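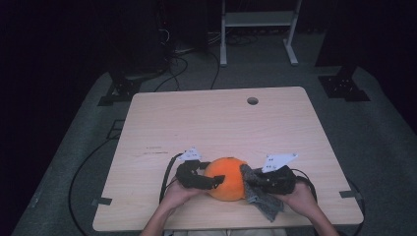
An orange ball held between two hand-held grippers, with a grey knitted cloth on the right-hand side.

The trouble with the observer

Every few years somebody sells me a ticket to hear that my thoughts are shaping the universe. The latest was a weekend course in Stelow called The Silton Method, and the claim on the flyer was that physics had "caught up with the mystics". I went because the word physics was in it, and I did a degree in that, badly.

Our teacher, Estíbaliz Nieto, is warm, quick and very good with a room. She told us that particles have no position until a conscious mind looks at them, and that it follows we can choose what we find. The first half is a garbled version of something real. The second half doesn't follow from anything.

The word "observe" does most of the damage. In a laboratory it means that one thing has interacted with another and left a record. A detector in a locked room will do it perfectly well with everyone at home in bed. There are physicists who have argued that the mind matters here, and they are worth reading, but even they never said you could steer the result by wanting it.

I put this to Nieto over lunch. She said I was "stuck in the measuring mind", and then told me about the Dredar trial, in which 200 people meditated on a random number machine and nudged it off course.
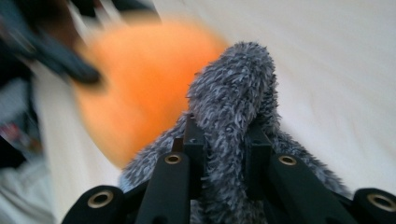
I asked to see it. What came, 9 days later, was a summary of two pages by someone signing as Sumampouw, with no raw numbers and no word on how many runs had been left out. That last point matters a great deal. Toss a coin 1,000 times, throw away the stretches you don't like, and you can prove anything about coins.

None of this means the people on the course were fools. One woman had slept properly for the first time since July and put it down to the breathing exercises, and I believe her. Sitting quietly is good for you — it was good for me — and it needs no help from the electron. A second course is planned, at a higher price.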